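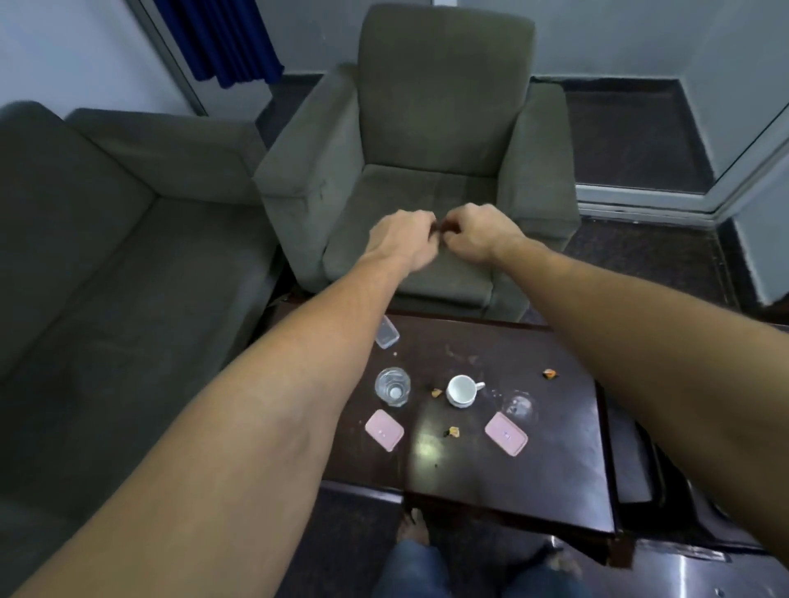 The coffee table and armchair in the Numstead sitting room.

Numstead sitting room: progress report to the Asante fund
Period covered: to the end of February

1. Background

The Numstead house gives short stays to people who have come to town for hospital appointments, and to the relatives who come with them. Kimora runs the house. The grant from Asante is for the shared sitting room on the ground floor, which guests use for tea, for waiting, and very often for packing and unpacking. The bedrooms are small and most people bring their bag downstairs on the last morning.

This is the second report under the grant. The first dealt with the painting of the room and the choice of furniture. This one covers how the room has been used and what has been spent. It also sets out what we would like to do with the rest of the money.

2. Use of the room

The sitting room has now been open for 9 months and in that time the house has had 200 guests. We don't keep a register for the sitting room itself, but the cleaning notes show that it is in use every day, with the busiest times between seven and ten in the morning and again after four.

Tea and coffee are the main thing. We moved the cups and glasses in from the kitchen early on, as people were carrying hot drinks down the passage. They are white cups and clear glass tumblers and they have stood up well. Two cups have been broken and replaced from the kitchen stock.

Guests also bring in their own food. Sweets and savoury snacks from home are common, usually in lidded boxes, and are passed round among people who may not have met before that day. We had not planned for this and it has been one of the better results of having the room. It does mean crumbs, and the table is now wiped down after breakfast and again in the evening.

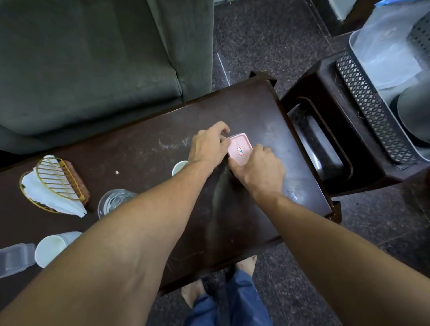 Paper napkins are the item we get through fastest. They were not in the original budget and have been paid for out of the small sundries line. We propose to give them a line of their own next year so that the sundries money can go back to light bulbs, hooks and the like.

3. Furniture

The sofa and the armchair are a matching set in grey-green fabric, supplied by Utari. The fabric was the cheaper of the two they offered. It marks a little when damp but brushes up well, and there has been no wear to the seams or the armrests that we would want to report. The seat of the armchair is on the low side for some older guests. We have put a firm cushion in the linen cupboard for anyone who asks, and the welcome sheet now says so.

The sofa and the armchair have been pushed up close to each other, with only a narrow gap between the arms. This suits people who want to talk, but the gap collects dust and small objects. It has been added to the weekly cleaning list.

The coffee table is the weak point. It is dark brown wood and shows everything. There are pale scuffs, smudges and white water marks on the top, and polish only hides them for a day or two. The table takes far more use than a coffee table would in a private house. Guests eat at it, write at it, and lay out their things on it before they leave.
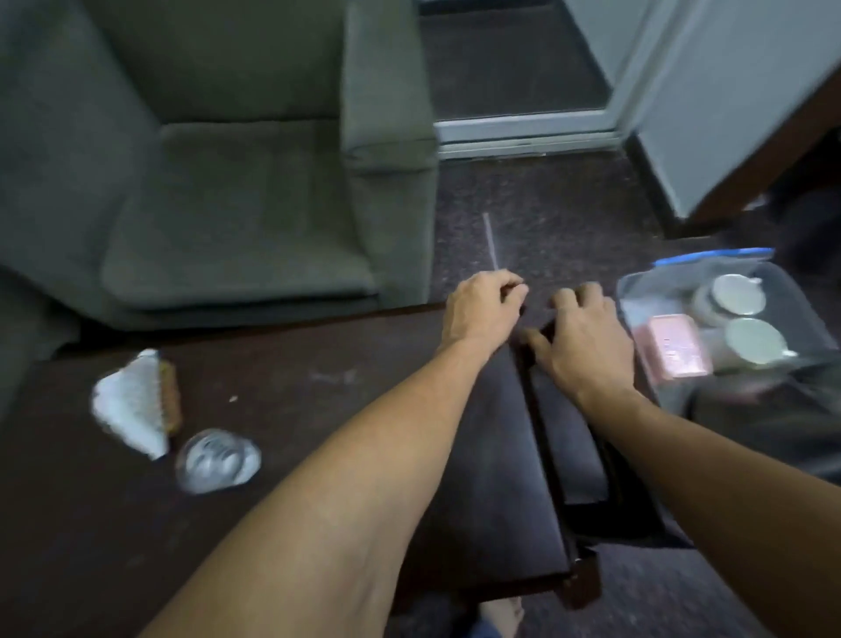
The table in use, with the black case and, next to it, an open suitcase.

We had expected the packing to be done upstairs. In practice the sitting room table is the only large flat surface in the house apart from the kitchen worktop. We did think about asking guests not to put luggage on it. We decided against that, as many of them are tired or unwell and the table is at a useful height from the sofa. Instead we would like to protect the top and give people a second place to put a bag down.

4. Spending

Spending in this period came to £672. This covers the balance owed to Utari for the sofa and armchair, the delivery charge, and the sundries mentioned in section 2. Receipts are with the office and copies have been sent separately.

Nothing has been spent yet from the repairs line. We held it back until we could see which items needed attention, and the table is clearly first.

5. Points raised by guests

Comments are left on cards in the hall. Most are thanks. The ones that ask for something have been about the same few matters:

The light in the evening is poor at the armchair end. A standard lamp would fix this, but the nearest socket is behind the sofa.

There is nowhere to put rubbish. Paper bags, food wrappers and odd bits of plastic are left on the table or taken back upstairs.

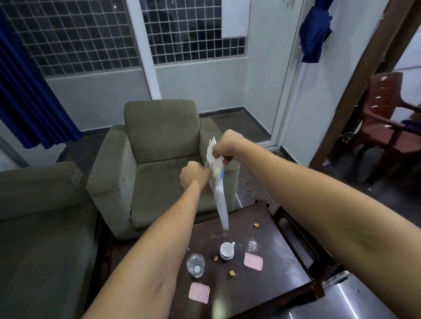

A lidded bin was bought for the room at the start but was moved to the kitchen when the kitchen one split. We will buy another and keep it by the door. Recycling is collected from the house and we will ask for a second box.

Several guests have also asked for small bags or boxes for loose items when they are packing. The office has begun saving clean ones and leaving them on the shelf in the hall.

6. Plans for the next period

There are 3 pieces of work we would like to carry out, all from money already granted.

First, the top of the coffee table to be sanded and given a harder finish. Utari has offered to do this on site over two days. The room would be closed and tea served in the kitchen.

Second, a folding luggage stand, to be kept beside the sofa.

Third, the standard lamp, with the socket moved to the side wall by our usual electrician.

We would be glad to have your agreement to use the repairs line for the first and third of these. The luggage stand can come out of furniture. If the table work can be booked for April, when the house is normally quieter, we would report on it in the next return along with the figures for napkins and cleaning materials.

Kimora, Numstead house office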